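Household Chores and Two-Arm Robots: Project Report
Student Engineering Projects, Group 18

This report considers whether a two-arm robot can take over routine table and kitchen chores without a person standing by. 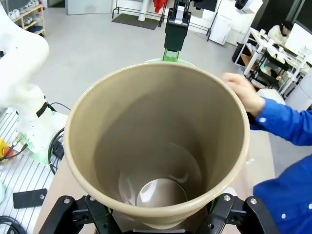
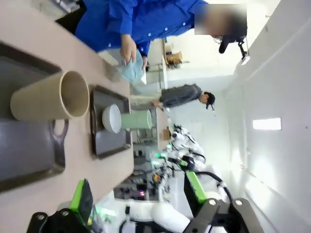
Setareh Mousavi
Project Lead, Group 18

1. Scope
The group studied two chores: moving an open container and clearing cups and a bowl from trays. Gregor Semple reviewed the task list in July.

2. Findings
Of 582 attempts logged, most failures occurred at the first grasp. Rims and curved sides were the hardest surfaces to grip. At present, the chores studied still require a person within reach of the table.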